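Candness is a set of tabletop pick trials recorded to compare two hands, Evus and Dantas, on the same two-arm robot. This file covers the layout of the data, how the trials were run and what is known to be wrong with them. It was last edited in July.

## What was compared

- **Evus**: five-finger hand, position control only.
- **Dantas**: same mounting pattern, adds a current limit on each finger.

Both hands were driven by the Ceris controller with the same arm speed and the same approach height. The head camera was not moved between the two blocks of trials. Gains were tuned once on Evus and copied over, so Dantas may be a little slower to close than it needs to be.

There are more than 2000 trials in total. A trial starts with both hands open above the table and ends when the object is released or the timer runs out.

## Objects

The objects were picked to be awkward in different ways. Soft things fold, the snack bag slides, and the mesh cup tips if a finger catches its rim. The banana was replaced whenever it got too soft to hold its shape, so its color and spots vary through the set. Everything was laid out by hand on the felt, with no fixed grid.
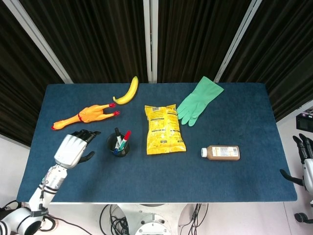 Mohcine Abdelaziz

The rubber chicken turned out to be the most useful object for telling the hands apart. Its neck is thin and its body is wide, so one grasp setting does not work for both ends. Evus tends to squeeze the body until it pops out sideways. Dantas holds the body well but often closes past the neck without touching it.

The bottle on its side was easy for both hands when they came in across the label. Coming in from the cap end, both pushed it away more often than they picked it up. Markers were only attempted from the cup. A marker counts as picked if it clears the mesh, even when the cup comes up with it for a moment. The glove was the slowest object, and many glove trials ran out of time.

## Files

```
candness/
 evus/
 trials.csv
 video/
 joints/
 dantas/
 trials.csv
 video/
 joints/
 splits/
```

Each row in `trials.csv` has these fields:

| Field | Meaning |
|---|---|
| `trial_id` | matches the video and joint file names |
| `object` | short name, lower case |
| `arm` | `left` or `right` |
| `result` | `held`, `dropped`, `missed` or `timeout` |
| `retries` | from 0 to 3 |
| `note` | free text, often blank |

The test split has 300 trials, drawn evenly from the two hands. Please don't tune on it.

## Known problems

- The dark curtains help with segmentation, but the black cup is hard to separate from the navy felt in low light. Masks for the cup should be checked by eye.
- Left and right arms were not used equally. The left did most of the work in the Evus block.
- Joint logs lag the video by 2 frames in the Dantas block. The loader corrects this unless you pass `--raw`.
- `dropped` and `missed` were labeled by one person and never double-checked.
- No force readings are included. The current values in the Dantas logs are unscaled and should not be read as grip force.

## Loading

```
python load.py --hand dantas --split test
```

Leave out `--hand` to load both. Video is decoded only when you ask for it, so listing trials is quick even on a laptop.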